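Erkholm Girls' Football: Progress Report to the Hauser Fund
October 19, 2022
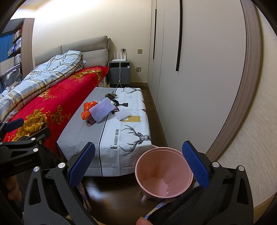
Red blanket with golden flowers and a plaid quilt, bedroom.

Dear Rahel,

Thank you for your patience with me, and for the kind note you sent in August when I had to ask for a little more time. I promised you a proper account of how the season has begun and where the money has gone, and I will try to give you both, though you know by now that once I get going on the subject of these girls I am hard to stop.

The under-15 side is up and running, and I could not be happier with them. We had worried all through the spring that we would end up with a handful of keen players and a lot of empty bibs, and then registration opened and the forms kept coming in. A good many of the new girls had never played for a team before. They had kicked a ball against a garage door or been stuck in goal by their brothers, and you can see them working out, week by week, that there is more to it than running after the ball all at once (although we still get a fair bit of that, especially when it rains!).

Results have been mixed. We lost our opener at Drulance heavily, and I will spare you the score. The return match at our place ended 2–2, with the equalizer coming from a corner we had practiced over and over without it ever once working in training. The bench made so much noise that the referee came over to ask them to stay off the grass. Kitik are still the strongest team in the league by some distance, and we play them twice before the winter break, so please don't judge us by the table just yet.

Now to the money. Your grant for this first half of the season was 3,000, and we have spent 1,770 of it so far. The larger part went on pitch rental and on the bus for away games, which has made a real difference to families who don't have a car or who work on match days. The rest paid for goalkeeper gloves, two sets of training cones, a first aid bag and the league entry fee. The match balls came in cheaper than I had planned, as the shop let us have last year's model at a good price. I have put the receipts in with the paper copy of this report, and there is one for tape and laces that is badly faded, for which I'm sorry.

One thing has not gone to plan. We had hoped to have floodlit training by now, and the lights on the lower pitch are still waiting on a repair to the wiring. For the moment we start early and finish when we can no longer see the ball, and after the clocks change we will move into the school gym. It is small and the echo is dreadful, but the girls like it – they play a kind of wall football in there that I don't fully understand. The gym is not free, so part of what is left in the grant will go toward that.

On the coaching side, I am still taking the main sessions myself, with a couple of parents helping out. I would dearly like one of them to take the beginner's coaching license this winter. She is very good with the quieter players, who tend to drift to the edges when I am shouting about throw-ins. The course fee is not in the budget we agreed on, so I would like your approval before I sign her up.

Looking ahead, I expect we will need 2,000 for the spring half of the season, mostly for the bus and the pitch again, plus new nets for the small goals. I will send the full breakdown once the league confirms the fixtures.

You asked whether you might come and watch. Of course you may, and please bring a warm coat. The home game against Kitik would be a fine one to see, and there is always tea afterward and usually more cake than is sensible for people who have just played football.

With warm thanks from all of us,

Ferdinand Sutter
Head coach, Erkholm Girls' Football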